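Marit Boström
10 May 2025

Toy kitchen storage, a short thread. The unit went back together this morning after a full strip and wash, and I took measurements while it was apart.

Marit Boström
Background: second-hand, bought in November from a seller in Sandincombe. Sold as complete. It was complete apart from the instructions, one shelf peg and the screws for the back panel.

Marit Boström
Shelf pegs are a nuisance size. A standard 5 mm peg drops straight through. I ended up with a pack from Drillau, trimmed with side cutters, and they have held for months with the usual pans on top.

Marit Boström
Washing. Large parts by hand in the bath, warm water, ordinary washing-up liquid. No dishwasher for anything flat. The oven door on our previous one came out with a bow in it and never closed again.

Marit Boström
Sticker residue: cooking oil, leave it for ten minutes, then a plastic scraper. Tried a citrus remover on the underside first and it dulled the surface, so I left the visible faces alone.

Marit Boström
Weights, for anyone posting one of these. The loose accessories came to 1,762 g on the kitchen scale. The sink without its contents is 251 g. I did not weigh the main unit, as it doesn't fit on the scale.

Marit Boström
Small food is the real storage problem. Boxes with lids get tipped out to find one item. Mesh laundry bags work better - you can see what is inside, they drain after a wash, and they hang on a hook.

Marit Boström
The ones I use are Tunine, 300 mm on the long side, zip closure. Drawstring is easier for small hands but the cord lock fails early. 4 bags covers everything we have.

Marit Boström
Sorting is by type: eggs in one, fruit in another, bread and cake together. Plastic eggs get a bag to themselves. They roll, and they end up under the radiator.

Marit Boström
The egg bag lives in the sink basin between uses. It fits without forcing, and the rim stays free for the sponge.
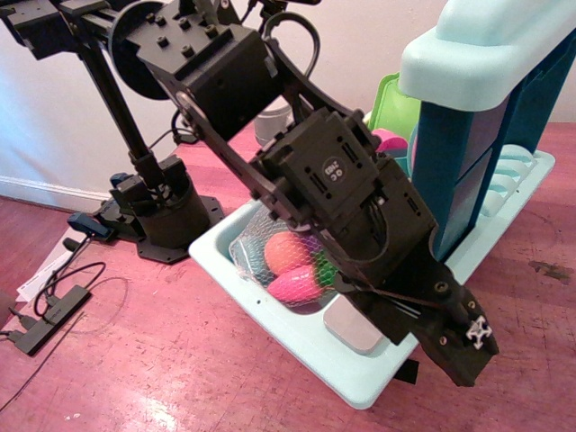

Marit Boström
The dish rack goes on the floor at the foot of the unit. It has been tried on top, where it slides as soon as anyone leans on the worktop. Two dots of removable putty would probably cure that, but I don't want putty on the floorboards when it drops off.

Marit Boström
Someone asked about the sponge. It's a toy one and it gets used with real water, so it is squeezed out and dried on the windowsill overnight. Replace it when it smells.

Marit Boström
Still to do: the back panel screws. Morikawa list a short pan-head that looks right on paper, thread pitch to be confirmed. Will add the part number here once I've tried one.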